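Is a descaling service worth paying for on a tank water heater?

Posted in Home & Repairs, 6 Sep 2026

I got a call from an outfit named Povell offering to descale my water heater and fit some kind of magnetic conditioner on the pipe. The whole package is $2,997. The guy on the phone said the heater would be dead by January without it. It's four years old, an Ostell tank model, gas, and the only complaint I have is a popping noise when it fires up. Is any of this real or am I being worked?

Xiuying Hao

ornow_basement

You're being worked, mostly. Popping is usually sediment on the bottom of the tank and the cure is a flush. Turn the gas control to pilot, shut the cold supply, let the tank cool, put a hose on the drain valve, open a hot tap upstairs and let it run out. Then open the cold in short bursts until it comes clear. The hose cost me $20. 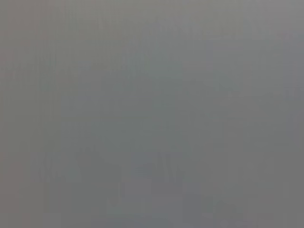

As for the magnet, I've read plenty of brochures and I have yet to see one with a test in it that wasn't paid for by whoever sells the magnet. If your water is hard, a regular salt softener does something you can measure with a test strip. Ask Povell what number their gadget changes, and see how long the silence lasts.

I'd also want to know how anyone can date the death of a heater over the phone. Did they even ask the model?

Qin

Mostly agree with the above but check the anode rod too. Mine was down to the wire after 4 years. If the drain valve is plastic go easy on it, they snap.

tubby44

my neighbor got the magnet thing and loves it. no idea if it works, he also loves his copper bracelet. get 2 quotes from local plumbers before you pay anybody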